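March, 21:40. Meter read at the Murnthorpe flat: 3,059 kWh, against 3,000 budgeted to this point. The excess is the immersion heater, which I left on the boost setting for six nights. Timer reset to 02:00–04:30.

Angharad Sayce rang about the boiler quote. Llorente want 522 for the pump and valve, fitted, with no allowance for flushing the system. Asked her to get the flush priced separately. Pressure holding at 1.4 bar cold, so no hurry.

Bled the back bedroom radiator. Top third still cool after an hour with the lockshield opened a quarter turn. Will try another quarter tomorrow and log both pipe temperatures before touching the hall.

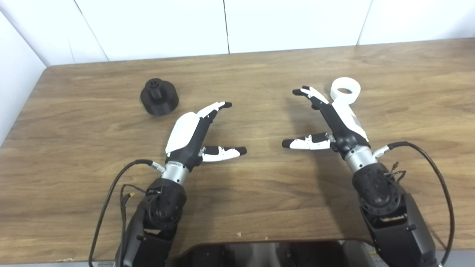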